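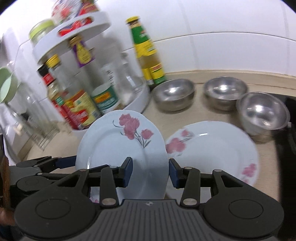 White dinner plate held upright by the rim

About the Stondbridge Labor School

We teach working people how to run their own unions, and we love doing it! If you have just been elected shop steward and your predecessor handed you a contract, a box of old grievance forms and a handshake, you are exactly the person we had in mind when we opened.

The school grew out of a steward training night at the Rarosow mail sorting plant. Filippos Kourkoulas had been handling grievances on the late shift there for years, and newer stewards kept catching him at the time clock with the same questions. How long do I have to file? Can the supervisor talk to my member without me? What do I write in the box marked "remedy"? He started answering them all at once, on a whiteboard, after shift. People from the bus garage heard and asked if they could come too (they could), then a group from the hospital laundry, and before long the plant break room was too small for it.

Today we run 16 courses a year out of our own building on Ginting Street, and over 300 stewards and local officers have finished our basic program. Filippos still teaches the first night of every one of them.

What we teach

Our basic steward course runs one evening a week. It starts with reading a contract, which sounds dull and is one of the liveliest nights we have, because everyone brings their own and people are amazed at what the local across town managed to get. From there we go into investigating a grievance, interviewing a member who is upset, taking notes that will still make sense months later, and sitting across the table from a manager you also have to work with tomorrow.

After that, students can pick from shorter courses:

Bargaining for first-timers. A full mock negotiation with costed proposals, caucuses and a very long last session. Bring a snack.

Arbitration prep. Building a file, lining up witnesses, writing an opening statement.

Running a good membership meeting. Agendas, motions, quorum, and what to do when one person has had the floor for a long time.

Local finances. Dues, budgets and how to read your own books.

Schedules and overtime. Bid sheets, seniority lists, callouts, and the arithmetic of a pay claim. This one fills up fast every time we offer it!

Talking to coworkers. Plain one-on-one conversation practice, with lots of listening. New organizers take it first, and plenty of long-time officers come back for it.

How a class works

Classes are capped so that everybody gets to talk. You will work in small groups, on real cases with the names taken out, and you will be on your feet a good deal. Our teachers are all current or retired union officers, and they come from transit, mail, health care, food processing, schools and building trades. They disagree with each other about tactics, sometimes in front of the class, and we think students get a lot out of that.

You don't need any schooling to join us. Some of our best students had not been in a classroom since they were teenagers and came in dreading the homework. There is some reading, never more than a few pages a week, and if reading English is hard going we will pair you with someone and go over it before class. Course packets are printed in large type.

The Buso Room

Our library is named for the Buso cannery, where many of our students' parents and grandparents worked. It holds contracts from 60 locals in the region, some going back decades, along with strike bulletins, convention minutes and a shelf of arbitration awards sorted by subject. Stewards use it constantly. If you are writing a proposal on shift trades or heat breaks, there is a good chance another local has already put one into words, and you can sit down and see how they phrased it.

We are adding to it all the time. If your local is cleaning out its office, please call us before anything goes in the dumpster – even the boring folders. The boring folders are often the good ones.

Who runs the school

We are a nonprofit owned by our member locals. Each local that pays an annual share sends one delegate to the council, and the council sets the course list, the fees and the budget every March. Small locals and big ones get the same single vote. We take no money from employers, and we don't endorse candidates in union elections or in public ones. Students from opposing slates have sat next to each other in our classes more than once, and both are welcome.

We have three paid staff: a director, a course coordinator and a part-time librarian. Teachers get a stipend for each evening.

Fees and lost time

Member locals send students at the reduced rate. Anyone else can enroll individually at the standard rate, and there is a hardship fund you can apply to with a one-page form. If your contract has union leave language, we will gladly write a letter confirming your dates so you can request release time. Ask early – some employers want a lot of notice.

Come see us

You are welcome to sit in on a first night before you sign up, with no fee. Come a little before class, introduce yourself at the front desk and bring your contract if you have a copy handy. We would love to read it!

Page last updated April 6, 2026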